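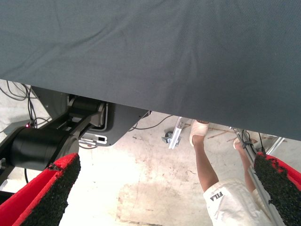 Pourquoi un tissu fait-il des plis alors que personne ne l'a plié ? nous a-t-on écrit de Brernport. La question mérite une réponse détaillée, et le service éducatif du musée Bomel la propose aux enfants à partir de 8 ans.

De quoi un tissu est-il fait ?

Un tissu est un assemblage de fils. Chaque fil est lui-même composé de fibres très fines, tordues ensemble pour devenir solides. Les fibres peuvent venir d'une plante, comme le coton ou le lin, d'un animal, comme la laine du mouton ou la soie du ver à soie, ou encore d'une usine, comme le polyester.

Pour tisser, on tend d'abord des fils dans le sens de la longueur : c'est la chaîne. On fait ensuite passer un autre fil en travers, une fois dessus, une fois dessous : c'est la trame. La machine qui réalise ce travail s'appelle un métier à tisser.

D'où viennent les plis ?

Les fils d'un tissu peuvent bouger un peu les uns contre les autres. C'est pour cette raison qu'une étoffe est souple et qu'elle suit la forme d'une épaule ou d'un coussin. Lorsqu'on la serre ou qu'on la laisse en boule, les fibres se courbent. Celles de la laine reviennent facilement à leur place. Celles du coton et du lin gardent la courbure : le tissu est froissé. La chaleur et la vapeur du fer à repasser permettent aux fibres de se redresser – cette opération se fait toujours avec un adulte.
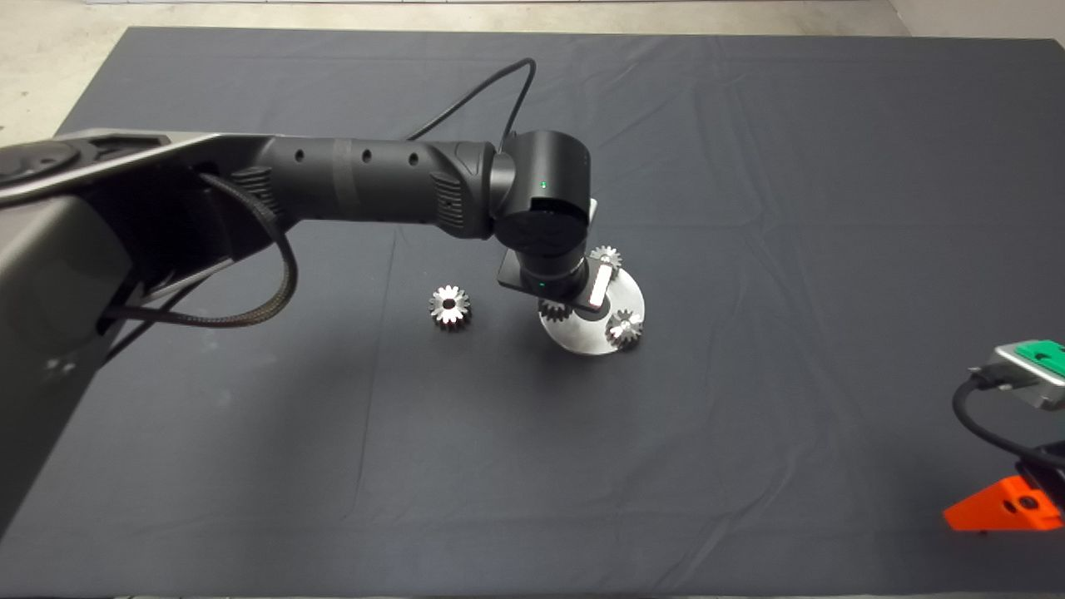

Et le noir, comment l'obtient-on ? a voulu savoir un visiteur de la salle Grovari. Pendant longtemps, les teinturiers ont eu beaucoup de mal à produire un noir profond. Ils plongeaient l'étoffe dans plusieurs bains, par exemple du bleu, puis du rouge et du jaune, ou bien ils utilisaient des noix de galle avec du fer. Aujourd'hui, des colorants fabriqués en laboratoire donnent un noir régulier, qui résiste mieux au lavage.

À essayer à la maison

Découpe 5 bandes de papier d'une couleur et 5 bandes d'une autre. Dispose les premières côte à côte et fixe-les en haut avec du ruban adhésif. Glisse ensuite les autres en travers, dessus puis dessous, en changeant à chaque rangée. Compte 30 minutes environ.

Petit lexique

Armure : façon dont les fils se croisent.
Lisière : bord du tissu, sur le côté, qui ne s'effiloche pas.
Ourlet : bord replié et cousu.

Page mise à jour le 26 avr. 2026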